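Hilo largo sobre cómo aprendí a hacer pan de centeno a los cincuenta y tantos, que me lo habéis pedido varias veces y siempre digo que mañana. Poneos un té.

1/ Todo empezó en Rebane, un pueblo donde pasamos un agosto lluvioso. La panadería abría a las seis y vendía una hogaza negra, baja, pesada como un ladrillo, que el primer día me pareció incomible y el cuarto ya iba yo a buscar en zapatillas.

2/ Volví a casa convencida de que aquello se hacía en una tarde. Pues no. El centeno no se amasa, se remueve - parece cemento, huele a manzana ácida y se te pega hasta en las gafas. Mi primera hogaza la usamos de tope para la puerta del patio (y aguantó bien, oye).

3/ La masa madre la empecé con harina integral y agua del grifo, en un bote de mermelada. A los pocos días burbujeaba tanto que la di por lista, y luego se quedó muerta. Casi la tiro. Si os pasa, paciencia: seguid dándole de comer y volverá.

4/ Mi receta de diario, para un molde pequeño: 200 gramos de masa madre bien activa, harina de centeno, agua templada, 10 gramos de sal y 2 cucharadas de melaza. El agua la voy echando a ojo hasta que la cuchara se queda de pie un momento y luego se cae despacito.

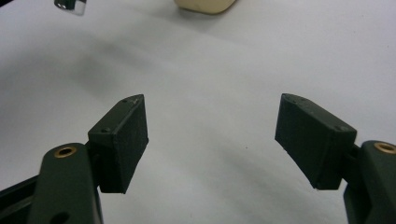 **Club de Pan y Fermentos de Darkow**

5/ El molde importa más de lo que yo creía. Empecé con uno de silicona heredado de mi suegra y el pan salía pálido y triste por los lados. Me pasé a uno de chapa, de la marca Ilholm, bien untado de mantequilla y espolvoreado con harina, y qué alegría de corteza.

6/ ¿Cuándo meterlo al horno? Cuando la superficie se llene de agujeritos, como si le hubieran pinchado con un alfiler. Ni el reloj ni la receta os lo van a decir. En invierno, en mi cocina, eso puede ser media mañana entera, y en agosto me ha pillado en la ducha.

7/ Lo más difícil viene después - esperar. El centeno recién horneado está gomoso por dentro y se agarra al cuchillo. Envolvedlo en un paño y dejadlo hasta el día siguiente. Yo lo escondo en el armario de las sábanas para no verlo, y toda la ropa de cama huele a melaza.

8/ Llevo una libreta con todas mis hogazas, y voy por la 132. Hay páginas con un «bien» muy grande y otras donde solo pone «NO», sin más explicación, que ahora no me sirven de nada. Apuntad también lo que sale mal, con detalle, que luego se olvida.

9/ La harina la pido al molino de Prirnport, molida gruesa, y la guardo en la nevera desde el verano de las polillas. No quiero hablar del verano de las polillas.

10/ Con qué comerlo: mantequilla salada y rabanitos, arenque si os gusta, o tostado muy fino con miel. Las puntas secas las rallo y las echo a la sopa de remolacha, que queda con un fondo oscuro riquísimo.

11/ Si alguien quiere un poco de masa madre, que me escriba y le preparo un tarrito. Traed el vuestro de vuelta, por favor, que me estoy quedando sin tapas.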